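The planner forgets the plate again

Our task planner has 2713 lines of code and the memory of a goldfish. It's called Berhe, it decides what the arms do next, and on Tuesday it decided to clear the same plate twice.
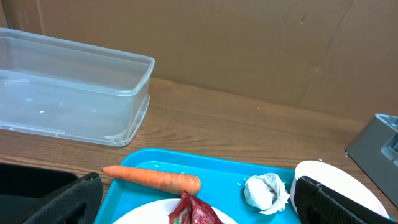 Berhe keeps a list of what it believes is on the tray. Every entry carries a confidence score, and below 69 per cent the entry gets dropped. The wrist view is where most of them wobble: with the carrot lying right above a crumpled red wrapper, the two merged into one item that Berhe filed, with great confidence, as a carrot.

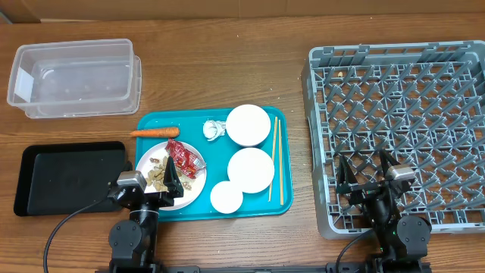

Posted by Chaltu Abdella
July 10, 2020
Filed under: planning, sulking

Aiguo Jin's fix was to stop trusting any single camera. Now the wrist and head views each get a vote, and a disagreement sends the planner back for another look – up to three times, after which it logs a complaint and moves on.

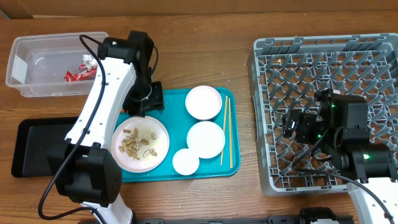 The trouble is that "another look" used to wipe the list of finished steps as well. One misplaced reset, there since November, in a file I had reviewed and called tidy.

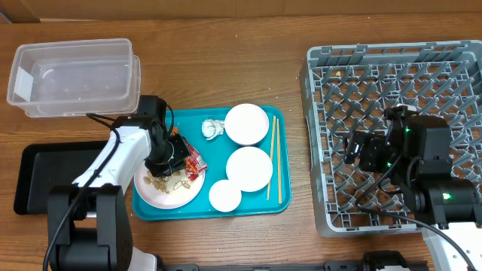

Left gripper above the plate, right one in the rack.

I've moved the reset and written 122 replay tests. Four still fail, all involving chopsticks.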